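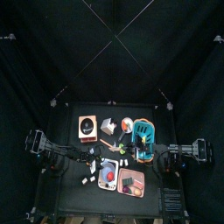
4. Setting up the pantry list

The Stidlow app will ask you to enter everything in your kitchen before it does anything else. Don't. Muthu Rai did the full entry for the first draft of this guide and gave up on a Saturday with half a spice shelf still to go. The welcome screen says the more you enter, the better your meal plans will be. We compared plans from a full list and a short one and could not tell which was which.

4.1 Open the app and choose Pantry, then New list.

4.2 When asked to import a shop account, press Skip. The button is grey and sits under the large orange one. Importing brings in every item you have ever bought, including light bulbs and cat litter, and the planner treats all of it as food you still own.

4.3 Type in only what you cook with every week. Rice, onions, eggs, tinned tomatoes, that sort of thing.

4.4 Leave the amounts blank unless you are willing to correct them after each meal. A blank amount is read as "some". A wrong amount is read as gospel.

4.5 Press Save twice. The first press closes the keyboard and looks exactly like saving.

Note: The free version holds 2,000 items. Hema Panicker's imported list came to 2,221, and the app dropped the extra ones without a message. What it dropped appeared to be whatever came last in the alphabet, so she had no yeast, yoghurt or vinegar as far as the planner was concerned.

5. Sorting food into groups

Groups decide what the planner will swap for what. The ones supplied are strange. Aubergine and peppers are filed under Salad, eggs under Dairy, and sushi under Bread and Rice, where it may be offered to you in place of toast.

5.1 Go to Pantry, then Groups.

5.2 Hold your finger on a food until it shakes, then drag it to the group you want. If the page scrolls instead, you let go too soon.

5.3 Rename any group that makes no sense to you. Names can be changed freely. The little pictures beside them can't, whatever the help page says.

5.4 Delete the group called Treats if you don't want weekly messages about it.

Caution: Deleting a group deletes the foods inside it. The warning box says they will be "tidied away", and we looked for the place they were tidied to. Move them first.
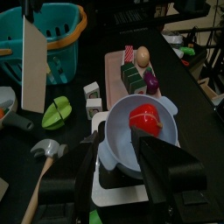
6. Making your first meal plan

6.1 Choose Plan, then set the number of people. Children count as whole people here, so expect leftovers.

6.2 Set the number of days. Start with 3. The app suggests a fortnight, which assumes you know what you will fancy on a day you haven't reached yet.

6.3 Press Build. On an older phone this can take long enough to make tea.

6.4 Read the plan before you accept it. Look for the same vegetable four nights running, and for cooking times. "Ready in 20 minutes" leaves out peeling, chopping and waiting for the oven.

6.5 To change a meal, tap it and choose Swap. You get 2 free swaps for each plan. Further swaps need Stidlow Plus, or you can delete the meal and type in your own, which costs nothing and is quicker.

Caution: The allergy filter works from food names only. It does not read labels. With the nut filter on, Aravind Mathew was still offered pesto and a satay sauce. Check every packet yourself, and don't use this app as your only check for anybody with a serious allergy.

7. Use-by reminders

Reminders are switched on from the start. They are guesses based on the day you added the food, and they know nothing about the date on the packet.

7.1 Go to Settings, then Reminders.

7.2 Turn off Smart dates.

7.3 For meat, fish and milk, enter the printed date by hand. For the rest, leave it empty and look in the fridge.

Note: Smart dates came back on by itself after the February update. Check it after each new version.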